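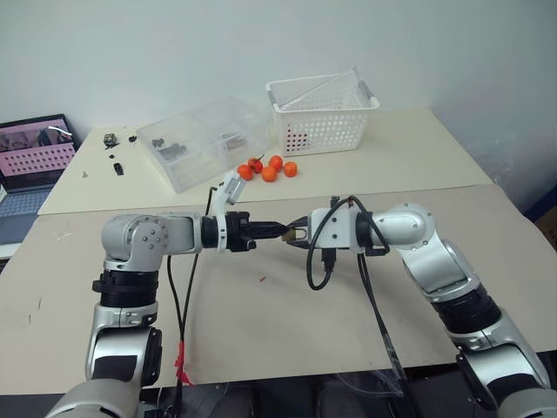

Dralum changes table covering in Brerness workroom

Dralum has switched the work tables in its Brerness room to replaceable paper sheets. The change was completed on Thursday and applies to all 15 tables on the ground floor.

Each table is now covered along its near side with one large beige sheet. The back of the top stays bare and keeps its lighter cream color, which leaves a clear line between the work area and the storage area. Small items are handled on the paper. Boxes, baskets and anything waiting its turn go behind the line.

The paper is supplied by Kurent in rolls and cut on site. Dralum ordered 357 sheets' worth for the first period. A sheet is replaced when it tears or wrinkles, or at the end of the week, whichever comes first. The earlier covering, a glued film, had to be scraped off and took a table out of use for most of a morning.

Florin Avram, who looks after the room, said the matte surface was the main reason for the choice. "Small fittings were hard to pick out on the film under the ceiling lights," he said. "On plain beige paper you find them."

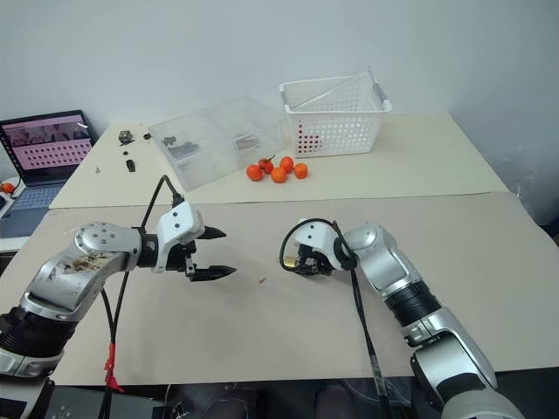

Storage at the back follows a short list. Loose parts belong in clear plastic boxes, and larger items in perforated plastic baskets with open handles. Small round produce may stand directly on the bare top. Laptops may stay on the table if they are kept to one side.

The first order cost 1,532 euros, including delivery. Anghel, which runs the floor below, will decide in May if it wants the same covering.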